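Skoton Cellar Club: Frequently Asked Questions

Last updated Sep 21, 2025

Membership and allocations

How does the allocation work?
Members receive two shipments a year, in spring and in November. Each shipment is six or 12 bottles, depending on the plan. Wines are assigned by plan first and then by join date. If a wine runs short, the most recent members get a substitute of equal or higher list price.

Can I choose the wines in my shipment?
The 12-bottle plan allows swaps. The swap window opens when the shipment notice is sent and closes seven days later. The six-bottle plan is fixed.

How large are the production runs?
Most single-vineyard wines are bottled in lots of 1,000 to 2,000 bottles. The Bakker block Riesling is smaller. The current release came to 858 bottles and is limited to two per member.

What is the difference between Prididex and Cosanetti?
Prididex is our blended red, aged in used oak and released after 18 months. Cosanetti is a single-vineyard Sangiovese. It stays in large neutral casks for 26 months and is not filtered. A light deposit in Cosanetti is normal. Stand the bottle upright for a day before opening and pour slowly.

Can I skip a shipment?
Yes. One shipment per calendar year can be skipped from the account page. Skipping two in a row closes the membership.
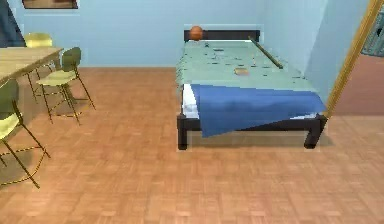 Does a skipped shipment affect my place in the allocation order?
No. Join date stays the same after a single skip. If the membership is closed and reopened later, the new date applies.

Shipping

Who has to sign for the package?
An adult aged 21 or older must sign and show ID. The carrier makes three delivery attempts. After the third, the package goes back to the winery and a return fee is charged.

Do you ship in hot weather?
Orders placed during a heat hold are kept in our warehouse until the hold is lifted. Holds are set by destination. You can ask for a release during a hold, but heat damage is then not covered.

What if a bottle arrives broken?
Keep the carton and send us the order number within ten days. We replace the bottle if stock remains and credit the account if it does not.

Storage and faults

How should I store the wine?
Keep bottles at 55 °F, on their sides if closed with cork, away from direct light and vibration. Screw cap bottles may be stored upright. A steady temperature matters more than the exact reading.

There are crystals on the cork. Is the wine spoiled?
No. These are tartrates, which form when wine with dissolved tartaric acid gets cold. They have no taste and can be left in the bottle. The Bakker block Riesling is not cold stabilized and shows them often.

How do I report a corked bottle?
Put the cork back in, keep at least half of the wine, and contact us within 60 days of delivery. Typical signs are a smell of damp cardboard and muted fruit. We may ask for the bottle to be returned at our cost.

Do you add sulfites?
Yes, in all wines. Additions are made after malolactic fermentation for the reds and at pressing and bottling for the whites. Analysis sheets for each release are available on request.

Visits and overnight stays

Do I need an appointment to taste?
Yes for groups larger than four. Smaller groups are seated as space allows. Members taste free of charge with up to three guests.

Can I stay at the winery?
Guest rooms are open to members from April through November, with a two-night minimum on weekends. Book by email. Breakfast is included, and check-in ends at 8 p.m.

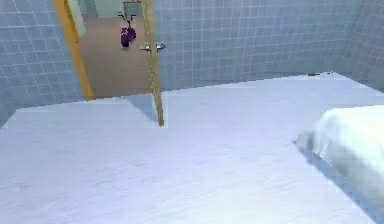 White pillow and tiled walls.

What is the cancellation policy for rooms?
Cancel seven or more days ahead for a full refund. Later cancellations are charged one night. Room credit cannot be used for wine orders.

Are pets allowed?
Dogs on a leash are allowed on the terrace. Pets are not allowed in the guest rooms or the barrel room.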